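Going to be a bore about kitchen clear-outs for a few posts. Mute me now if you've just bought a label maker.

Everyone I know is doing the Sostberg thing this November. You empty one drawer a day, you keep only what "earns its place", and by the end of the month you float round a clean kitchen feeling light. I have my doubts.

Doubt the first. The leaflet says the average kitchen has 380 small tools in it. Whose? Did someone go round and tip out the drawers? I've lived in the same house for years and I don't throw much away, and I still can't see where I'd put them.

Doubt the second. "Put like with like." Fine for forks. What is a melon baller like? Where does the funnel live? Mehrangiz Ghasemi has tried it and has a tub marked MISC that is bigger than all the other tubs. She says it's going very well.

Someone will say I'm just defending my own mess. I am, a bit. But I also did the first four days properly, so I think I'm allowed a moan.

Day 1, cutlery. Took ten minutes. Found a teaspoon from a café in Evora that I'd rather not discuss.

Day 2, tea towels. Kept them all. They're tea towels. You use them until they're rags and then they're rags, and you use those too.

Day 3, the drawer under the kettle. Batteries, string, a key for a bike lock I gave away. I was told to ask when I'd last used each thing. By that test the fuse wire goes, and then one Wednesday evening the lights go and I'm standing there in the dark being tidy.

Day 4, scoops and scrapers, and this is where I fell out with it for good.

The rule is one scoop per home. One! I've got one for flour, one for the birdseed, one for the crumbs, and I would like them not to meet. Bahman Yazdani replied that you can wash a scoop between jobs. You can, Bahman. Will you, at seven in the morning, with the birds shouting?

The other rule is that plastic goes and wood stays, on the grounds that wood is "calmer". No reason given beyond that. My wooden spoon has a split in it you could post a letter through. The plastic scraper beside it is older and still scrapes.

Then there's the shop. You can't finish the month, it seems, without the Sostberg drawer inserts, three to a pack, or the Duggan ones if you want the cheaper sort. A scheme for owning less that starts with buying trays. Farzad Zarei worked out what it would cost to do his whole kitchen and then went and had a sit down.

To be fair to the other side, Consuelo Chávez swears by it and her kitchen is lovely. It was lovely before, though. I've been eating there for years and I never once saw her hunt for a peeler.

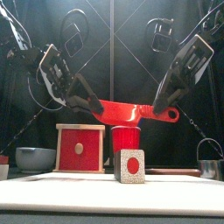

Hanging versus drawers is the row I really wanted to have. The Sostberg lot say nothing on hooks, all of it shut away out of sight. I say look at the handle. This red scoop or scraper or whatever you'd call it has a round hole in the end, and a hole like that is asking for a nail. Try getting it into a little box like the one with the red front and the beige knob and I reckon you'd be at it all afternoon. Hang it up. Two seconds, and you can see where it is.

Same goes for matching colours, by the way. "Keep to one colour and the eye can rest." My eye isn't tired. If the scoop and the cup are both red, good for them, but I'm not chucking a decent green jug to please them.

Gholamreza Naseri asks whether I've looked at the Skoromus method instead. I have. It's 1658 words long and you have to thank the colander.

So I've stopped at day 4. The scoops are back where they were, minus the one with the chewed edge, which I'll admit I'd been meaning to bin since spring.

If anyone's doing the full month and has got as far as the cupboard under the sink, tell me what they say about carrier bags. I've got views ready.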